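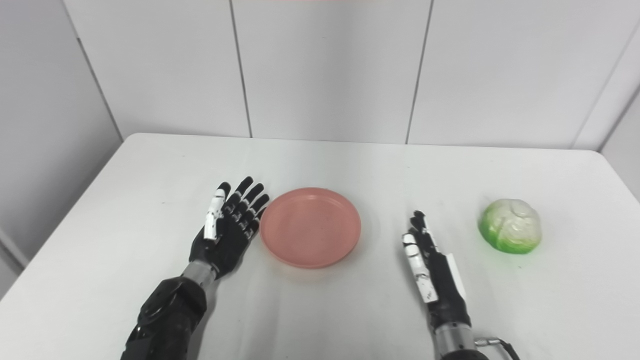 Lists > Kitchen Garden > April > Cabbage that does not make a heart

Sunday, 19:40, Hernán Cuadros

Dear all,

Thank you to Senthil for his message. I quote the part I want to answer, and then I write what we have done on our plot at Quispe, because our soil is also heavy and we had the same trouble for two seasons.

> Senthil Shenoy wrote:
> My spring cabbages have big outer leaves, very healthy
> looking, but when I press in the middle there is nothing.
> It is soft like lettuce. I planted Rostico, 434 seeds in
> the packet if you believe the label, and I kept far too
> many of them. I gave chicken manure pellets in autumn and
> again in March. Should I wait, or pull them and sow beans?
> My neighbour says I must tie the leaves with string.

First, the string. I would not do it. My father tied his cabbages and I tied mine also, in the first year, and the only result was slugs. They like very much a dark place with a roof. The heart comes from the inside and the string cannot help it.

Second, the manure. I think here is your problem, or half of it. Chicken pellets in autumn give soft leaf before the cold, and the plant then spends the winter repairing itself. Now I give nothing in autumn except lime, if the soil is sour, and I feed once when growth begins again. For this I use Genatard, a small handful for each plant, scratched in with the fork and watered. Other people on this list prefer nettle water and I have no quarrel with them, only with the smell.

Third, the distance. You say you kept too many. I did the same thing and I know it hurts to throw away a good seedling. But a Rostico wants 45 cm on every side, and at 30 cm you will get leaves and only leaves. You can take out every second plant now and eat it as spring greens. My wife cuts them thin and cooks them with garlic and a little vinegar, and they are better than many things from the shop.
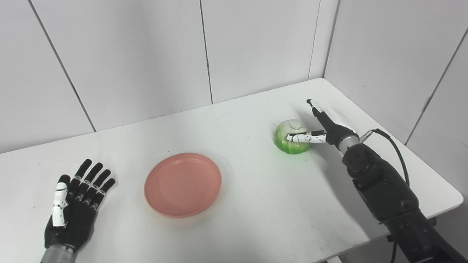
Fourth, and this I learned late, the soil must be firm. I used to dig deep just before planting because I thought that roots want soft ground. For carrots, yes. For cabbage I now dig in November and then leave the bed alone, and before planting I walk on it with my boots. When you pull at a leaf, the leaf should tear before the plant moves. If your plants move in the wind, put soil around the stems up to the first leaves and press it with your heel.

So, to your question, wait or pull? I would wait until the end of May, but only with the ones you thin. If they send up a flower stalk before then, it is finished and you can sow your beans with a clear mind.

About varieties, I grow Donus beside Rostico. Donus is later by two weeks, it is smaller, and it stands longer without splitting. For a family of 2 I find it the better size. The biggest Donus I had last year was 900 grams after trimming, while one Rostico was 3190 grams and we were eating it for eight days. I do not recommend this to anybody who wants to keep peace at the table.

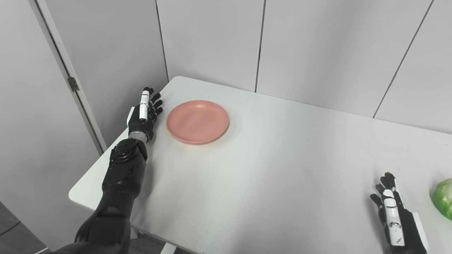 Green on the right, pink plate on the left.

One more thing, for those who asked me about storing. I do not wash the heads. I leave three or four outer leaves on, cut the stem long, and put them on slats in the shed where it is cool. When the outer leaf becomes yellow I take it off and the next one is good.

Senthil, please write again when you have thinned them. I would like to know also if your water is hard, as ours is, and how much lime you gave.

With good wishes to everybody,
Hernán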